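Pisow Opens Returns Sorting Center in Bedell

Consolidated facility will handle mixed small goods for 70 retail partners

BEDELL, November. Pisow, a regional provider of warehousing and order services, announced today the opening of a returns sorting center at its Bedell property. The center brings together work previously divided between the company's Paredes warehouse and leased space across the county.

The new building will receive small household and personal goods sent back by customers of 70 retail partners. Items arrive unsorted in open metal bins, with rolls, padded packets and goods in clear plastic packaging often sharing the same container. Each item is taken out, checked against its order record, and directed to resale, repair or recycling.

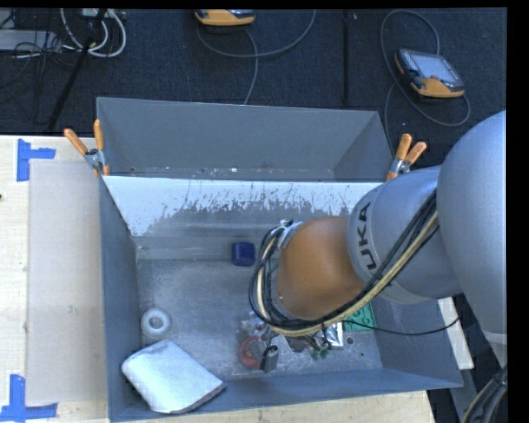 How long will a retailer wait for a returned item to be processed?

Standard items will be sorted within 40 hours of arrival at the Bedell dock. Items that need repair or repackaging will be reported to the retailer separately.

Order records will be kept in Proltimon, the company's inventory system, which has been in use at Paredes for the past two years. Retail partners will keep their present account numbers and will not need to change their return labels.

The center will employ 60 people in receiving, inspection and shipping. Current Paredes employees have been offered first choice of shifts, and a shuttle between the two sites will run until the end of winter.

Pisow has set aside 292 storage positions for goods awaiting a decision from the retailer. Partners wishing to reserve additional positions should contact the Bedell customer desk before the holiday return period begins.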